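Seltano Robotics Club - Meeting Minutes
Wednesday, October 18, 2023

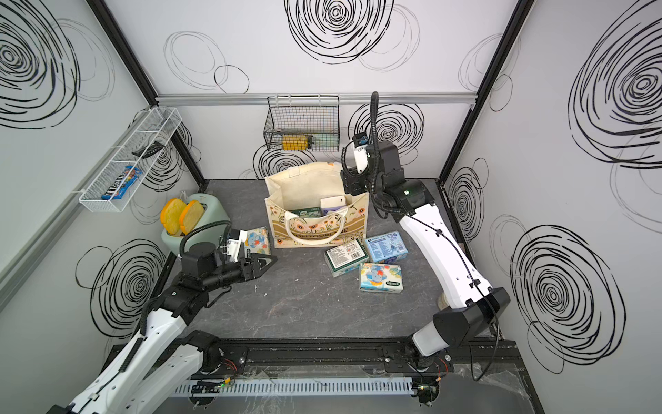
Called to order by Annunziata Ferraro, late start, room was locked. Italo Rinaldi taking notes. Last meeting's minutes approved, one fix: the Lallura workshop is for second-years too.

1. Bag packing task
Still the main thing for the Pullska challenge. Two arms, one tote bag, boxes and tissue packs. Annunziata's group wants the left arm on the tissues and the right arm on everything near the bag opening. Long talk about whether the arms should be allowed to swap. Decided no swapping until after the October check-in.

Tissue packs are harder than the boxes - soft, and the grip squashes them if it closes all the way. Italo to try a lighter close setting. Someone asked about just using boxes. Rules say mixed items so no.

Handles: they flop over the front. Suggestion to clip them back. Rules don't say either way. Annunziata will email the organizers and ask. Until we hear, leave them alone.

2. Demonstrations
Goal was 300 saved runs by the check-in. We have 80. Discussion got a bit heated. Sign-up sheet is not working, people put there name down and then don't come. New plan - fixed slots, two people per slot, one driving and one resetting the table and writing the log. If you can't make your slot, YOU find the swap.

Please write failed runs in the log too. Last week's page only has good ones on it and we know thats not right.

3. Toaster task
Leave as is for now. Toaster stays at the back left so the two tasks share one layout. Concern that the left arm comes in close to it when reaching for things on that side. Moving it means redoing the start positions, so voted to keep it where it is. Passed, 9 for, none against.

4. Walls
Asked again if the scribbles on the walls are staying. Yes. Do not add more, do not clean them off. Any change now and the old runs won't match the new ones.

5. Cables
Loop on the right wrist camera stands up pretty high. Want it checked at full reach before the next session. Same for the left. Italo has ties. Don't pull them tight, the wrist still has to turn. Plastic sheeting under the rail to be folded back or taken out, to be decided by whoever gets there first on Monday.

6. Money
Balance is $2,419. Bhattacharjee quote for spare fingertip pads came in, Annunziata has it. Agreed to order one set now and look again after the challenge. Travel not discussed, ran out of time. Goes first next meeting.

7. Other
- Snacks in the wall basket are props. Please stop asking.
- Lallura workshop forms due to Italo by Friday
- Need a second person who can do the arm startup. Training after next meeting, stay if you want to learn

To do
Annunziata - email organizers on handles, place pad order
Italo - grip setting, cable check, post the new slots
Everybody - pick a slot

Adjourned. Next meeting same time, same room, key is being sorted.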